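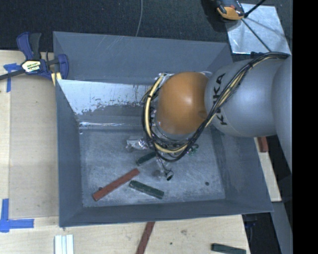 Slide 1. Morning, all. I've got 30 minutes and I talk fast, so wave if I lose you. Don't read the title out, they can see it.

Slide 2. House rules at the Kundwood cell. We wrote ours on one side of A4 after a very long afternoon at Evby, where the rule book was 60 pages and lived in a drawer (pause, somebody will laugh).

Rule one: mark where things go. Tape on the table, corners only, and if you move a bin you move the tape too. Rule two: clamp it. A bin that creeps a few millimetres will ruin your whole morning, ask me how I know!

Slide 3. Cables. My favourite moan. Run the arm through its full reach at slow speed and watch the slack, every time you re-dress it. We give that 10 minutes at Eltness and log it.

Slide 4. Who can reset a stop? One named person per shift. Say this twice.

Skip slide 5 if we're behind. Questions, then the handout with the checklist on the back.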